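The new handling cells at Cukero: your questions answered
For everyone in packing, goods in and the sample room. Last updated June 2018.

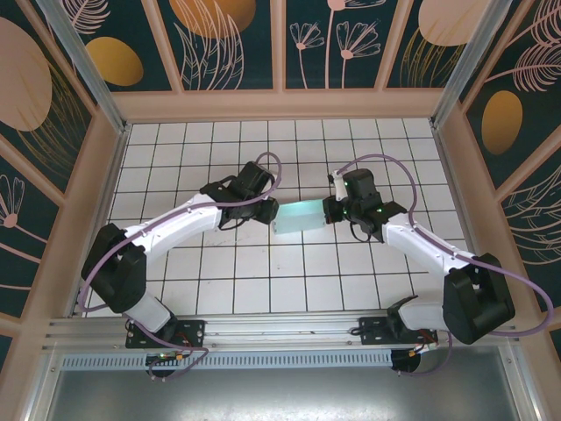 Both arms holding one block between their grippers.

Thank you to all of you who left questions in the canteen box or stopped Amna Arain in the corridor. We have grouped them as best we could, and if yours has been squeezed in with somebody else's and lost its point along the way, please do come and say so.

Will anybody lose their job over this?
No. We know this is the one most of you turned to first, so it gets a plain answer. The 40 people on the packing floor all keep their posts, their grade and their basic pay. Some of your tasks will change, and where they do your supervisor will sit down with you beforehand.

What will the arms be doing?
Mostly the lifting, turning and passing across that wears out wrists over a long shift. At present we handle over 2000 blocks a day by hand, and 800 of those need to be held at both ends while they are moved. Those are the ones we'd like to hand over first, starting with the Femia line. Mixed orders and anything awkwardly shaped will stay with you.

Do I need to be good with computers?
Not at all! The training takes 7 hours, spread over several mornings, and it begins with the very basics: starting a cell, pausing it, and clearing a block that has gone astray. Urmas Urbonaitė is running the sessions and is very patient (he taught half of us the old label printer, after all).

Can I reach in if something gets stuck?
Please don't, however quick it looks. Pause the cell, wait for the arms to stop, and call your trained cell lead.

What happens to my shift pattern?
Nothing for now. Earlies and lates stay as they were in May, and any change would come with the usual notice.

I have a bad shoulder and I'm on light duties. Can I work on a cell?
Very possibly, and we'd be glad to have you. Have a word with Zarmeena Mohmand, who will go through the tasks with you and see what suits.

Who do I talk to if I'm still worried?
Adeel Gilani on earlies or Kidus Hadgu on lates. You can bring a colleague along, and the kettle is generally on.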